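1 June 2026

Up early with the window open and the kettle on, and my knees already letting me know what they thought of yesterday's third set. I have promised myself I'll keep this diary going all the way through to the August tournament, so no skipping, even on the mornings when there's only toast to report.

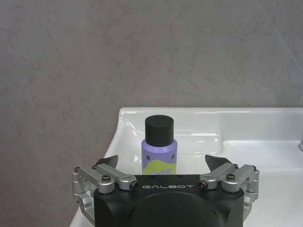
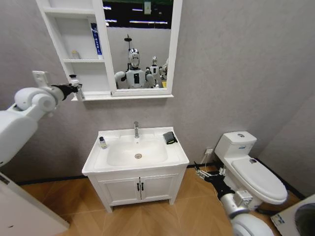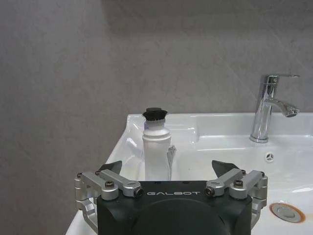
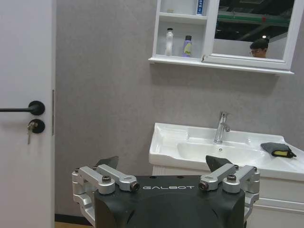
Well, we lost to Drututholm, but what a lovely way to lose! Joyce Khaemba and I were drawn against their top pair, who hit everything as though it had insulted them, and we took them to a proper third set, which is more than we managed the whole of last summer. I had got myself in a state beforehand (I always do, I can't eat a thing) and spent far too long at the basin with cold water on my wrists, a white one much like the sink with the purple bottle standing on it, telling myself to toss the ball higher and stop peeking at the other side of the net. And it worked for a while! We had the first set 6-3, and Joyce was volleying like a woman half her age. Then the wind got up and my serve went with it, and I gave away two games on double faults alone. Joyce never said a word, bless her, just patted me on the back with her racket and asked whether I wanted a banana.

Celtside won their match over at Warkholm, so they are top of the table now and we are third, with everyone still to play everyone again. I don't mind third. The Chege Cup is the one I'd love, even if the trophy is an ugly old thing with a dent in the lid, and for that we need to be in the first four by August.

I must get my racket restrung before the next match, and find my other wristband, and ring Joyce about practising second serves. She thinks 30 each, every evening, until I can do it without thinking. My shoulder may have views on that. Anyway, there is washing to hang out, and I still have her banana in my bag.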